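Plotura – Skellon
Reviewed 2021-06-05

I have been meaning to write about this record for weeks, and every time I sit down to do it I end up playing the whole thing again and forgetting to type. So forgive me if this rambles a little (it will ramble).

Plotura come from Fidville, where as far as I can tell there is one decent venue and a great deal of rain, and Skellon is their second full-length. The first was a likable slab of doom with the vocals buried so deep you needed a shovel. This one is faster, stranger and far better recorded, and it's a concept album about a lighthouse that drifts out to sea – which sounds daft until the title track comes in with that huge, seasick riff and you find yourself completely on board!

My favorite is "Morgan," right in the middle, 2 guitars circling each other for ages before the drums finally turn up. If you love old adventure games, listen closely to the spoken part, which is full of little nods to them. I caught three on my first listen and I'm sure there are more hiding in there. It's become my washing-up song, and I've been known to let the water go cold waiting for the last chorus. 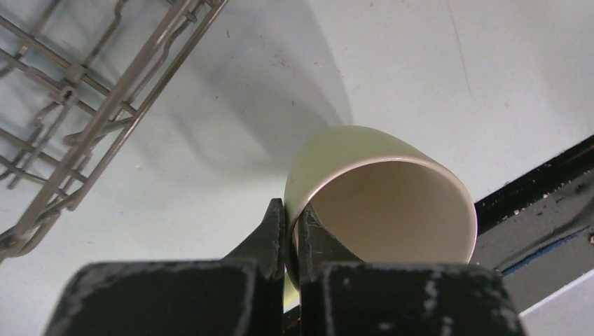
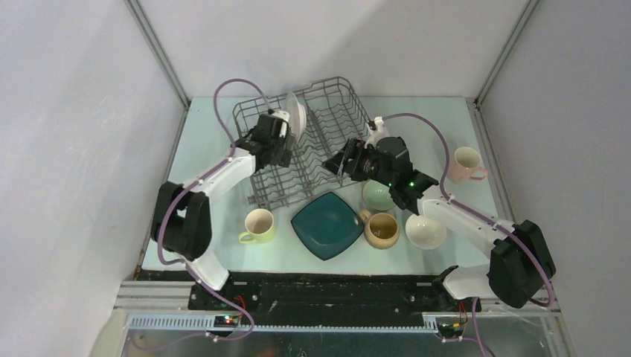

The mug on its side, and the plates in the rack

Now for the grumbles, and I only have a couple. The closing track runs nearly 20 minutes and I'd have happily lost the wind noises at the end, lovely as they are through headphones. The bass drum also clicks more than I like, especially on the quick songs, though you may well enjoy that.

I bought the vinyl, one of 3000 copies, and the pressing is quiet and flat with a fold-out map of the coast inside. The lyrics are printed in tiny silver letters on dark blue, so have a good lamp handy. A cassette version is due in July, and I expect I'll buy that as well, even though my tape deck chews up anything longer than half an hour.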